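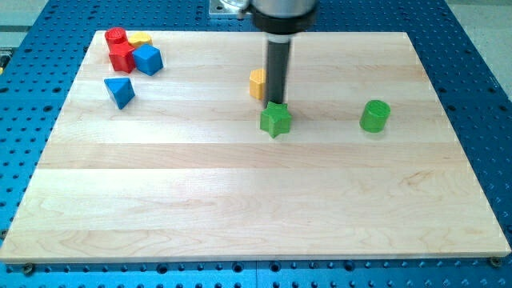
Pushing rod or two-finger gripper for small blocks?

inese_s
13 April 2021
I am comparing two tools on the same arm. One is a plain black rod, the other is the Fendero two-finger gripper. The task is to bring the toy blocks together by colour on a wooden board. With the rod the cube goes well, but the green star turns whenever I touch one of its points. Should I stay with the rod?
Inese Šimkus

platen_104
Change to the Fendero. A rod can't lift, so one block in the wrong corner and you are stuck.

Yurt
I don't agree. With two fingers you must also choose the grasp angle, and on a star this is not easy. Push into the notch between two points and go slower. What controller do you have?

inese_s
Ornbridge, still with the default speed. The notch is a good idea, thank you. How close to the board do you keep the tip?

Yurt
2 mm. At 4 mm mine climbed over the lower blocks.

platen_104
And if the board is not flat, 2 mm will scratch it. I have sanded mine two times already.

vositside_fan
Same rod here, almost 2000 pushes, no scratches. Check that your bolts are tight at the front corners. The cylinders are worse than the star, in my opinion, if they fall and start to roll.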